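Stop Comparing Grippers on Closing Force

By Nidia Rivadeneyra

Most gripper comparisons lead with a force figure, and most buyers stop reading there. I think the figure is nearly useless for hand-held data collection and should be moved to the bottom of the sheet. Two things matter more: the shape of the fingertip where it meets a thin edge, and what the camera can still see once the part is held.

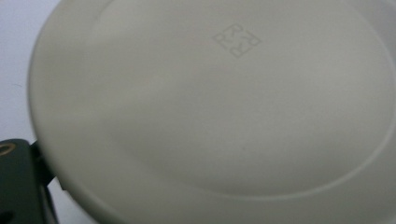 Lids are the honest test

A large plastic lid with a rounded lip is light, cheap and hard to pick up. It gives a finger very little to hold. Force does not help, and on a rounded rim extra force tends to push the part out of the jaws. What helps is a sloped face that can get under the lip and carry the weight from below. The blocky dark finger we use now has one. The finger that shipped with our Druverach tool did not. It ended in a flat pad, and the pad did well on boxes and badly on anything with an edge.

A lid also fills the view. With a wide off-white disc this close to the lens, the policy gets a curve, a shallow step and a small raised logo of four R shapes, and very little else. A matte pale surface has few features to track. If your pose estimate depends on visual tracking from that same camera, a part like this will show you the problem before a cluttered desk does. Clutter is easy on a tracker. Vendors like to demonstrate on clutter.

What we compared

We ran three hand-held grippers over two weeks in July: the Druverach, the Trereo and a Mansour with our own fingers fitted. Each had to collect 1000 demonstrations of picking, lifting and placing, with plain housewares as the parts. The Druverach had the highest rated force and the Trereo the lowest. If force predicted anything, the ranking should have followed it.

It did not. The Trereo gave us nearly 900 demonstrations that survived filtering. The Druverach did worse, and most of its rejects were slips at the rim. The Mansour was level with the Trereo on grasping but lost episodes to tracking, mainly on large light-colored parts. Its camera sits lower and farther forward than I would choose.

I do not claim this is a clean study. The operators got better as the weeks went on, and the Mansour went last, so it had the benefit of practice. The fingers on it were ours and the fingers on the others were stock. A stricter test would fit the same finger to all three. That is a fair objection, and it also supports my point — the part everyone would want to hold constant is the fingertip, which the data sheets hardly describe.

Give the finger its own drawing

Vendors should publish a dimensioned profile of the last 8 mm of the finger, with the slope angle and the edge radius. They should publish a still from the tool's own camera with a large flat part in the jaws, so a buyer can judge how much of each finger stays in view. A finger that shows only in a bottom corner may be enough for a trained operator. It may not be enough for a policy that has to infer contact.

The controller matters less than people expect. We swapped in a Sterex board halfway through the Trereo runs and saw no change in the reject rate.

Mounting deserves more attention than it gets. Threaded inserts in the finger body let us change a tip without reprinting the whole jaw, and we changed tips often. I would pay more for that than for another increment of force, and I would like to see the next round of comparisons score it.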